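グリアンウッド通信 読みもの

「次世代」という言葉の賞味期限

2022-05-18

小型炉の説明会に行ってきた。会場は町の公民館の2階、主催はフォメオ社である。受付で渡された冊子は表紙だけがやけに厚く、めくると最初の見開きに青空と風車が載っていた。原子炉の冊子なのに風車である。肝心の炉のほうは、八ページ目になってようやく断面図で登場する。

フォメオがムトデン地区に建てたいと言っているのは、出力500メガワットの炉が一基。「小型」と銘打っているわりに大きくないかと前列の人が聞いたところ、従来のものに比べれば小型です、という返事だった。うちの犬も馬に比べれば小型である。

費用の話になると、説明役の方の口調が急に詩的になった。「初号機には初号機の価値がございます」。その価値がいくらなのかを知りたくて来た人が大半だったと思うのだが、金額は「精査中」とのこと。三年前の冊子にも精査中と書いてあった。よほど念入りに精査しているらしい。

質疑で一番長く立っていたのは、ラゴス地区から来たアベラルド・モンテシノスさんだ。元は配管の仕事をしていた方で、冷却材の漏れをどう見つけるのか、見つけたあと誰が弁を閉めるのかと、順を追って聞いていった。回答は「多重の対策を講じております」。モンテシノスさんは「では、その一つ目から伺います」と続け、司会が時計を見た。

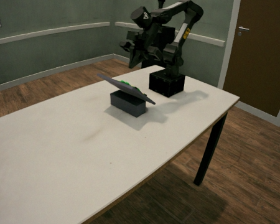
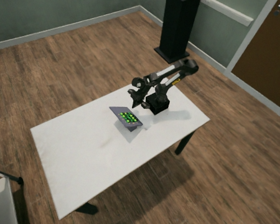
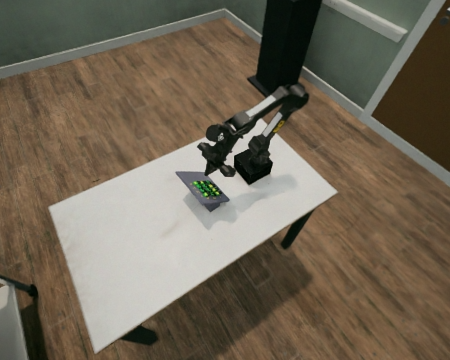

白い天板の上の黒いロボットアーム(いずれもCG)

廃棄物についても触れておきたい。冊子によれば、使用済み燃料は敷地内で「当面」保管される。この「当面」に年数が付いていなかったので、私も手を挙げて聞いてみた。答えは「最終的な搬出先が決まるまで」。搬出先はいつ決まるのかと重ねて聞くと、「国の議論を注視してまいります」。注視するだけなら私もずっとやっている。こちらは無給だが。

雇用の数字だけは、はっきり書いてあった。建設中は最大で2,000人、運転開始後は800人。ところが小さな注を読むと、後者には「関連する地域経済への波及を含む」とある。つまり駅前のうどん屋が一人雇えば、それも原子炉の手柄になるかもしれない。うどん屋の主人に話したら、うちは家族だけでやっているからと困った顔をされた。

断っておくと、電気は要る。冬の夕方に停電して平気な顔をしていられるほど、私はできた人間ではない。気候のことも心配している。だからこそ、十年以上先に動くかもしれないものの話ばかり聞かされると落ち着かない。古い送電線の張り替えも、学校の断熱も、町の要望書に載ったまま毎年きれいに印刷し直されている。断熱材には「次世代」が付かないので、説明会も開いてもらえないのだろう。

帰りがけにアンケートを書いた。設問は「本日の説明で理解が深まりましたか」で、選択肢は「とても深まった」「深まった」「やや深まった」の三つ。仕方がないので余白に「炉の冷却方式より、冊子の紙質についての理解が深まりました」と書いて箱に入れた。集計ではおそらく「やや深まった」に入る。

次の説明会は8月、ラゴス地区の集会所で開かれる予定。フォメオは今回答えられなかった質問に文書で回答すると約束している。モンテシノスさんは質問を便箋2枚にまとめて先方に送ったそうで、写しは編集部でも預かっている。読みたい方は窓口で声をかけてほしい。質問を追加したい方は、7月のうちに編集部まで。字は大きめでお願いします。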